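Home Improvement Help > Kitchens > Cabinets and Paint

Repainted cabinet doors stick to the frame in warm weather. Is this a cure problem or a paint problem?

Asked Oct 31, 2023
Tags: cabinet-paint, blocking, waterborne-enamel, hinges

I repainted my upper cabinets in March with a waterborne acrylic enamel (Pilon interior trim, satin, deep base tinted to navy). Prep was a degreaser wash, a scuff sand, one coat of bonding primer, then two finish coats by brush and mini roller. Adhesion is fine. I did a tape pull inside one of the boxes and nothing lifted.

The trouble is at the contact points. When a door has been shut overnight it grabs the face frame and lets go with a peeling sound. On two doors it has started to leave a dull line where the paint surfaces meet. Lighter cabinets in the laundry room, same product line, untinted white, have no such problem.
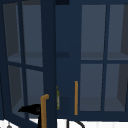
Glass-door upper over the sink, left door open.

What I have tried so far: talc on the contact line (works for a day or two), paste wax (works longer, attracts dust), and leaving the doors ajar at night. I would like a fix that does not involve stripping everything. I am also trying to find out if another topcoat would help or if it would only trap the soft layer underneath.

Comments on the question:

What was the recoat time between finish coats?

Asker: Overnight for the first batch of doors. Closer to four hours for the second batch. Both batches stick.

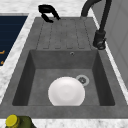
How long should a deep-base waterborne enamel cure before the doors are hung?
Two weeks at room temperature is a safe minimum, and a month is better if the color is dark.

Answer 1 (accepted)

The term for this is blocking. Two painted surfaces held together under pressure bond slightly, because the binder stays soft enough to flow at the contact line. It is a known weakness of many acrylic trim paints and gets worse with heat, humidity and heavy tint loads. A deep base takes a lot of colorant, and most universal colorants contain glycols or surfactants that leave the film slowly, or in part not at all. That accounts for your white cabinets behaving.

After this many months the film is as hard as it is going to get. Waiting longer will not help.

Start by taking pressure off the contact. Fit clear polyurethane bumpers, 2 mm thick, at the top and bottom corners of each door on the handle side. Then back the hinge depth screws out until the door sits on the bumpers and touches the frame nowhere else. A glass door is heavy for its size, so check it again after a week. On a sink base or an upper near the faucet, wipe the bumper area with alcohol first or the adhesive will let go. 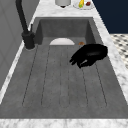 If bumpers alone are not enough, put a harder film on the contact areas. I used Amin clear waterborne polyurethane, a two-part product, over a dark green enamel of similar age. Scuff with 320 grit, wipe, and apply two thin coats to the face frame edge and the matching strip on the back of the door. Test the sheen on a hidden spot. If your sink has a grooved drainboard molded in, like the gray one in a white marble top shown here, you can lay small test pieces across the ridges to dry, since air gets under them. Put down paper first; overspray in a matte sink surface is tedious to remove. Do not use an oil-based clear over the navy. It ambers, and the color shifts toward green.

Answer 2

I had the same thing with a Kinder brand enamel in black. I sanded the contact strips back to primer and repainted them with an alkyd-modified enamel. It has not stuck since. The sheen does not match perfectly but it is only visible with the doors open.

Another option is to take the doors off and leave the uppers open. That is what I did on one side of the kitchen.
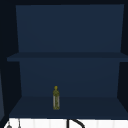 Open upper, navy, no doors. Middle shelf clear.

Answer 3

Use silicone spray.

Comment on Answer 3: Do not do this if you ever plan to repaint. Silicone causes fisheyes in the next coat and is very hard to wash off. The Flondia data sheet for their cabinet enamel warns against it in the surface prep section.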